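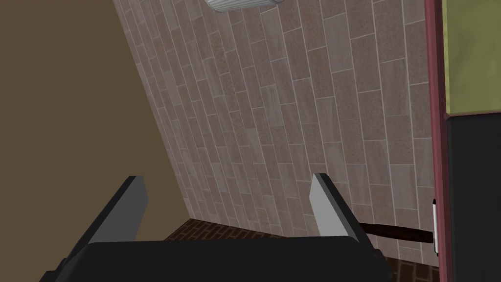

图1 夹爪张开，右指后方有一根深棕色细杆，形似把手，右端接栗色门框上的银色金属件。

遥操作示教安全与质量检查表（仿真场景，双臂）
编制单位：Ondier 示教组
适用平台：Lutis 仿真环境，Plerkix 手柄套件
场景名：Pringle
检查日期：2022年10月28日
检查人：Rüdiger Rathjen
操作员：Ailsa Moffat
复核：Olanrewaju Balogun

填写说明
结果栏只填四种：合格、不合格、待复查、不适用。填“不合格”或“待复查”的，备注必须写明现象和处理人。备注里不写“已处理”三个字了事，要写做了什么。
同一条目前后两次结果不同，保留两次，不覆盖。
本表检查对象为仿真中的示教过程。操作员一侧的手柄、线缆、座椅、站位属于实物，按第一部分执行，标准与真机相同。以往有人认为仿真里撞不坏东西，第一部分就随手全勾，九月那一版表格因此作废重填。

第一部分 操作员与操作位

1.1 操作位周围无障碍物，双臂向前、向两侧完全伸直时手柄碰不到任何物体
结果：合格
备注：操作员按最大伸展幅度各做一遍，含举过头顶的动作。右侧置物架已向后移。

1.2 手柄腕带扣紧
结果：合格
备注：左腕带锁扣偏松，当场更换。

1.3 手柄线缆从身后走线，不经过脚下
结果：合格
备注：无。

1.4 头显佩戴后视野清晰，镜片间距已按本人设置
结果：待复查
备注：系统里保存的是上一位操作员的间距。A. Moffat 重新调整后未保存到个人配置，下次换人又会被覆盖。由 Balogun 检查配置保存路径。

1.5 连续佩戴时间限制已设定
结果：合格
备注：每段三十分钟以内，到时系统弹窗，不自动断开。弹窗出现后允许完成当前这条轨迹再停。

1.6 操作员报告无眩晕、手部麻木、视物模糊
结果：合格
备注：开始前口头询问一次，中途休息时再问一次。两次回答都记在操作员日志里，不记在本表。

1.7 观察员在位，能看到操作员本人，也能看到操作员的画面
结果：合格
备注：观察员由检查人兼任。按规定可以兼任，但兼任期间不得填表，本表第三部分因此是在录制间隙填写的。

第二部分 急停与权限

2.1 软件急停：在主控台按下后，双臂立即停止跟随
结果：合格
备注：双臂各测一次，静止时和运动中都测。

2.2 松开手柄握持键后停止跟随（失能键逻辑）
结果：合格
备注：松键后手臂保持原位姿，夹爪保持原开度。此处与真机设置一致，勿改成松键后夹爪张开。曾有人为了录制方便改过，结果是轨迹里多出大量无意义的放手动作。

2.3 重新握键时无跳变
结果：不合格，后改合格
备注：第一次测试时，操作员松键后把手柄移到身侧再握键，右臂向手柄新位置快速追赶。检查后确认相对模式开关处于关闭状态。打开后重测，握键瞬间手臂不动，随后按手柄的位移增量运动。此开关应进启动自检，目前靠人工确认。

2.4 操作权限唯一：同一时刻只有一个客户端能向双臂发送指令
结果：合格
备注：用第二台主机尝试接入，被拒绝，日志有记录。

2.5 主控台的“回初始位”按钮有二次确认
结果：合格
备注：确认框的默认选项是“取消”。

2.6 通信中断后的行为
结果：合格
备注：拔网线测试，手臂停在最后一个有效位姿。恢复连接后不会自动续动，需要松键再握键。

第三部分 画面与延迟

3.1 全部相机画面已打开且对应关系正确
结果：合格
备注：逐路核对方法为轻微开合单侧夹爪，看哪一路画面在动。只看窗口标题不算核对。

3.2 各路画面无卡帧
结果：合格
备注：录制频率 30 Hz。抽查的几条轨迹时间戳间隔均匀。

3.3 手柄到画面的端到端延迟
结果：合格
备注：约200毫秒，处于上限以内。操作员反映开合夹爪时能感觉到滞后，移动手臂时不明显。延迟靠近上限时，操作员容易在夹爪闭合前就开始抬臂，观察员应留意这个动作顺序。

3.4 腕部视角中双指完整可见，指尖未被遮挡
结果：合格
备注：指尖附近要留出足够的背景。腕部视角只看得到手掌外壳和指根的，退回去改相机安装参数，不得由操作员用歪手腕的方式补偿。

3.5 头部视角覆盖当前任务的作业面
结果：待复查
备注：初始位下作业面在画面里，但整体倾斜较大。操作员从头部视角判断水平时会带偏，把夹爪转到与画面边线平行，与柜面反而不平行。建议在头部视角中叠加一条重力方向参考线，训练数据中不保留该线。由 Kanyarat Intarasuk 评估。

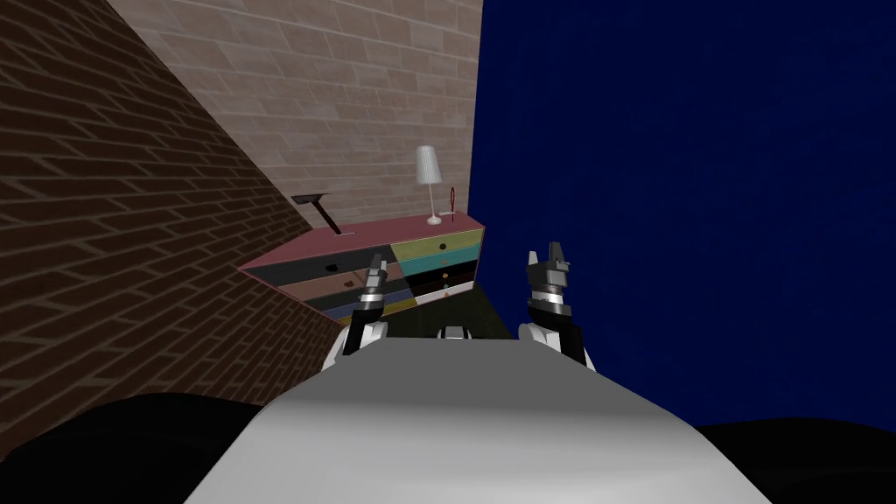 图2 双臂夹爪位于躯干两侧，指部张开，未夹持物体；前方为多色抽屉柜，柜面上有白色台灯等三件物品。

第四部分 场景初始化

4.1 场景已按任务编号重置，未沿用上一条轨迹的终态
结果：合格
备注：重置后由观察员对照初始快照核对一次。随机化打开时，快照每条都不同，核对内容只限于“任务涉及的物体存在且可达”。

4.2 物体与支撑面之间无穿插
结果：合格
备注：仿真启动后静置几秒，看有没有物体弹起、滑动或缓慢下沉。缓慢下沉最容易漏，等候时不要操作。

4.3 抽屉、门等带关节的物体，关节限位正常
结果：合格
备注：用调试工具逐个拉到限位再推回。各层抽屉的阻尼设置统一，以往上层与下层不同，操作员会不自觉地换力度，数据里看得出来。

4.4 拉手尺寸与夹爪开度匹配
结果：待复查
备注：抽屉为圆形小拉手。双指从两侧夹住可以拉开，但接触面小，拉的过程中容易绕拉手转动。操作员应先对正再闭合，闭合后停顿一下再向外拉。不允许用单指勾住抽屉上沿拉开，即使成功也标为无效。

4.5 颜色与材质随机化范围确认
结果：合格
备注：墙面、地面、柜体及抽屉面板颜色均参与随机化。物体几何不参与。配色再怪也不算缺陷，不用报。需要报的是目标物与支撑面颜色过近、操作员分不清边界的情况。

4.6 目标物在两路以上画面中可辨认
结果：合格
备注：初始位只要求头部视角可辨认，接近目标后要求腕部视角也可辨认。

4.7 指令文本与场景一致
结果：不合格，后改合格
备注：有一条任务指令写的是“左侧抽屉”，但没有说明是以机器人为准还是以柜子为准。已统一为以机器人躯干朝向为准，指令模板同步修改。改之前录的那条删除。

第五部分 示教动作

5.1 起始姿态
要求：双臂在初始位，双爪张开，操作员握键后静止片刻再动。
结果：合格
备注：静止段用来对齐各路时间戳，后处理会截掉大部分。操作员不必自己数时间，听到提示音即可开始。

5.2 接近
要求：先移动到目标物前方，再沿夹取方向靠近。避免一边转腕一边靠近。
结果：合格
备注：A. Moffat 的习惯是先把手腕转好再移动，路径稍长，但回放时清楚。新操作员照此练习。

5.3 搜索动作
要求：目标物不在腕部视角内时，允许缓慢平移手臂寻找，寻找过程保留在轨迹里。
结果：待复查
备注：腕部视角里只剩大片单色表面、没有任何参照物时，操作员往往会加快速度去找边界，之后又急停。应当先看头部视角确认方位，再以正常速度移动。何种程度的寻找算有效示教，组内意见未统一，暂按观察员判断标记。

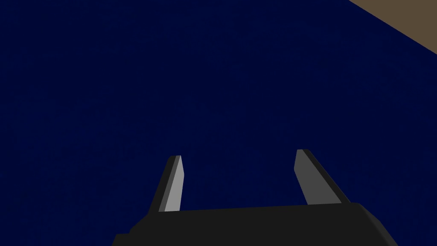

Kanyarat Intarasuk：5.3 我不同意交给观察员判断。上一批数据里，同样长的空移，有人标有效，有人标无效，训练的时候等于随机丢数据。要么全部保留，另加一个“寻找”标签；要么定一条硬标准，比如手臂在动，但到目标的距离没有减小，超过规定时长就切掉。我倾向前一种。策略部署之后同样会丢失目标，需要见过怎么找回来。急停的那一小段倒是应该切掉，那是人的反应，不该教给它。

回复（Rathjen）：同意加标签。硬标准暂不采用，理由是“到目标的距离”在指令含多个目标时没有定义。标签名称定为“寻找”，由观察员在录制中按键打起点和终点，事后可修正。本批已录的轨迹补标，由我做。

5.4 夹取
要求：指尖到位后闭合，闭合完成后再抬起或拉动。
结果：合格
备注：判断闭合完成看夹爪开度读数，不看画面。画面有延迟，见3.3。

5.5 失败后的处理
要求：第一次未夹住，允许在同一条轨迹内重试一次。重试前夹爪完全张开，退开一段距离再接近。
结果：合格
备注：在原地反复开合的，整条作废。重试成功的轨迹保留并标记“含重试”。第二次仍失败的，按失败结束，不得继续。失败轨迹单独存放，不删除。

5.6 双臂配合
要求：非作业臂停在不遮挡头部视角的位置，手柄保持握键。
结果：不合格，后改合格
备注：前几条录制中，左手柄放在操作员腿上，随呼吸有小幅晃动，左臂随之抖动。要求左臂不参与时松开握键，由失能逻辑保持位姿。要求栏中“手柄保持握键”一句与此冲突，下一版删去。

5.7 放置
要求：物体接触支撑面后再张开夹爪，张开后先沿原方向退出，再回初始位。
结果：合格
备注：从高处松手让物体落下的一律作废。仿真里的落点可能碰巧正确，该动作不得保留。

5.8 扁平、多边形轮廓的物体
要求：夹取面选相对的两个平行侧面，不夹棱角。
结果：待复查
备注：这类物体平放时可供夹取的高度有限，手掌外壳容易先碰到支撑面。夹爪应当从上方垂直下降，到位后再闭合，下降过程放慢。操作员若选择从侧面推着走，应重新录制。物体有两个且轮廓相近时，指令必须写明颜色，操作员在握键前复述一遍指令中的颜色。

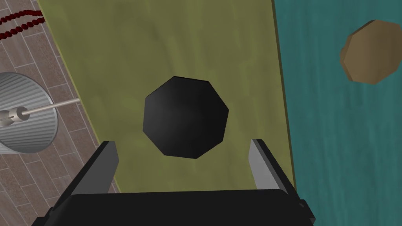

复述这一步在试录时被省略过，原因是操作员认为单臂任务用不着。后来对照指令抽查，有轨迹夹取了指令之外的物体，动作本身完全合格，只能改写指令文本后归入另一任务。改写指令要经复核人签字，比重录还慢，所以复述现在列为必做，观察员没有听到就不给开始提示音。

第五部分的其余条目如下。

5.9 夹爪与支撑面接触
要求：允许轻触，不允许持续下压。
结果：合格
备注：接触力曲线在主控台可看，持续高于阈值时窗口边框变色。操作员戴头显看不见该窗口，由观察员口头提醒，统一用语为“抬”。不要说“高了”或“低了”，操作员分不清说的是手还是力。

5.10 细杆、门侧拉杆类目标
要求：双指跨在杆的两侧闭合，开合方向与杆的轴线垂直。
结果：待复查
备注：杆靠近门框一端有金属件，夹得太靠近此端时手掌外壳会与门框干涉。以杆的中段为夹取位置。门轴侧的限位本次没有测，门类任务暂缓录制，等限位测完再开。

5.11 结束姿态
要求：双臂回初始位，双爪张开，静止，操作员口头报“完”，观察员停止录制。
结果：合格
备注：由观察员停止，操作员不自己按停止键。自己按键时手会动，最后几帧会带进一个小抖动。

第六部分 数据检查

6.1 轨迹数量核对
结果：合格
备注：本批共录 46 条，主控台计数与硬盘文件数一致。

6.2 抽查回放
结果：合格
备注：抽查 23 条，按文件编号取单数，从头放到尾，不快进。回放时将关节数据重新驱动一遍仿真，看终态与录制终态是否一致。不能只看视频。

6.3 动作数据与观测数据对齐
结果：合格
备注：以夹爪开始闭合的时刻为对齐点，指令数据应当早于画面。如果画面早于指令，说明时间戳取错了来源，整批停用。

6.4 指令、标签、操作员代号齐全
结果：不合格
备注：操作员代号有缺失，补录后再提交复核。代号只填工号，不填姓名。

6.5 失败轨迹与有效轨迹分开存放
结果：合格
备注：目录名不得使用“其他”“临时”“新建”。

6.6 原始数据只读
结果：合格
备注：裁剪、打标签在副本上做。

遗留问题
一、头显间距配置无法按人保存（1.4），Balogun。
二、相对模式开关未进启动自检（2.3），Balogun。
三、头部视角参考线（3.5），Intarasuk。
四、小拉手夹取时转动（4.4），未指定处理人。
五、“寻找”标签补标（5.3），Rathjen。
六、扁平物体下降速度上限（5.8），Moffat 与 Rathjen 试录后提数值。
七、门轴限位测试（5.10），Gunn。
八、操作员代号补录（6.4），Moffat。

复核意见与评论

Olanrewaju Balogun：
1.4 已看过。配置文件写在公共目录里，最后退出的人覆盖前面的人。改为按工号建子目录，改完通知各位重新调一次。
2.3 同意进自检。自检不通过时禁止握键，只弹提示没有用。
5.6 要求栏与备注自相矛盾的表不应送复核。这次放行，下一版先改表再录。

Ailsa Moffat：
4.4 补充操作感受。小拉手的问题主要出在闭合之前，夹爪中心没对准拉手，闭合时一指先碰到，把夹爪顶偏，之后再拉就转。头部视角帮不上忙，要看腕部视角里拉手到两指的距离是否相等。最下面一层最难，手腕要压低，前臂容易挡住头部视角。能否把机器人站位往后挪一点再试。
5.8 “下降放慢”请给数值或给一个速度档。我自己的慢和别人的慢不是一回事。
5.9 用“抬”可以，声音请大一点。

Rüdiger Rathjen：
站位后移会影响上层抽屉的可达范围，先在调试工具里算一遍再决定，不在录制时临时改。5.8 先按手柄的低速档执行，低速档比例沿用默认值，试录后再定。

Innes Gunn：
门轴限位我来测。另提一点，5.10 写“以杆的中段为夹取位置”，但随机化打开后杆的长度固定、门的开度不固定，门半开时中段未必够得着。建议改为“可达范围内离金属件最远的位置”。还有，门类任务的初始站位与抽屉柜任务不同，3.5 需要单独再做一遍，不能引用抽屉柜任务的结果。

Rüdiger Rathjen：
采纳，5.10 下一版改写。3.5 在门类任务开录前重做，结果另附页。

Kanyarat Intarasuk：
参考线看了一下，叠加在操作员画面上没有问题，录制用的是另一路输出，不会带进去。需要确认的是头显里线的颜色，墙和地的颜色都在随机变，固定一种颜色总有看不清的时候。先做成黑白双色边线，请 Ailsa 试戴。
6.2 请以后不要按单数抽。场景随机种子也是按编号递增的，只抽单数有可能漏掉一类布局。改成随机抽，抽到哪些写进备注。

Olanrewaju Balogun：
6.2 按此改。剩余未抽的轨迹由我放完，放完再签字。在此之前本批不得进入训练目录。

复核结论：有条件通过。条件为 6.4 补齐、5.3 补标完成、剩余轨迹回放完毕。

签字栏
检查人：R. Rathjen
操作员：A. Moffat
复核人：（待签）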